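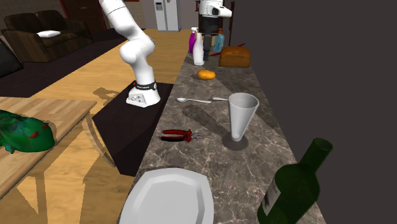
Rweyemamu Lab / Sim Data Team / FAQ

Updated in November. Short answers, we're in the middle of a collection run. More on the Kisier wiki.

What are we collecting?
Tabletop demos in simulation. One arm, one kitchen counter, a pile of household stuff, one instruction per episode. "Put the spoon on the plate", that kind of thing.

How many so far?
1,294 episodes kept. Target moves, ask in the channel.

Why are there pliers next to the dinner plate?
On purpose. Objects get drawn at random from the Kander set, 74 in all, so you get pliers, bread, a wine bottle on its side, spray bottles at the far end. Don't tidy up before you start.

Does the stuff on the side table count?
No. Green fish etc. is background. Never a target, leave it.

The glass keeps tipping over.
Yep. Tall and narrow at the foot. Come in slow, grip below the rim. If it falls and the task wasn't about the glass, keep going and tag it "disturbed". If it was, hit reset.

Do I delete bad episodes?
No!! Mark as failed and add a word or two on why. Failures get used for the success classifer. Only delete if the sim froze.

How long should one take?
Under 2 minutes. Longer than that, reset and take the next seed.

Can I reuse a layout?
Max 7 episodes per layout, then new seed. Shadows and lighting change with the seed too, no need to touch those.

Which instruction wording?
Your own. Please dont copy paste the last one. "Grab the spoon" and "pick up the spoon" are both fine.

Where do files go?
Nendodby drive, folder with your initials. Upload at the end of your shift, check the count matches your log.

Controller drifts left?
Recalibrate from the menu, then redo the last episode.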